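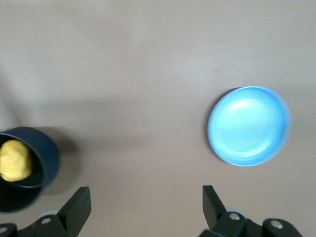 Blue dish, navy bowl: part of the kitchenware at the Nistby swap table.

NISTBY, Jun 21, 2024 - The Nistby kitchen swap opened its doors again this morning, giving residents a chance to trade the pans they never use for pans they will never use either.

The rules have changed a little from the April swap, which ended in a polite but lengthy disagreement over a salad spinner. Each household may now bring up to 22 items and take home the same number. Knives are out, and so is anything with a plug. Bowls and dishes are welcome in any color, although blue seems to be having a good year.

Organizer Hedvika Mikuš said nearly 300 pieces had been signed in by lunchtime at the hall on Kollár Street. The most wanted things were lids. People hold on to a pan for decades after its lid has gone missing, she said, and then arrive with a tape measure and a hopeful expression. Lids without pans get a table of their own, and visitors are asked to try them for size before carrying them off. Glass ones go first - cooks like to see what they are ruining. 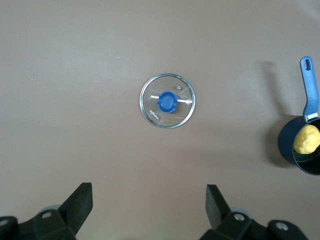 Alžběta Hrubý said she had been cooking rice under a dinner plate since the winter and would take any lid that came within a finger's width of fitting. She left with two, neither of which she had tested, and a gravy boat.

Not everything finds a home. A fondue set from the Brinisis end of town has now been to every swap and went back in its box at noon, complete with all its forks. The 62 mugs still unclaimed at that hour will be offered again in the afternoon, when the limit per household is lifted and good manners are expected to slip.

The swap runs until 6 p.m. and entry is free. Leftovers go to the secondhand shop in Nidard on Monday. Anyone who wants something back should collect it before closing and bring the sign-in slip.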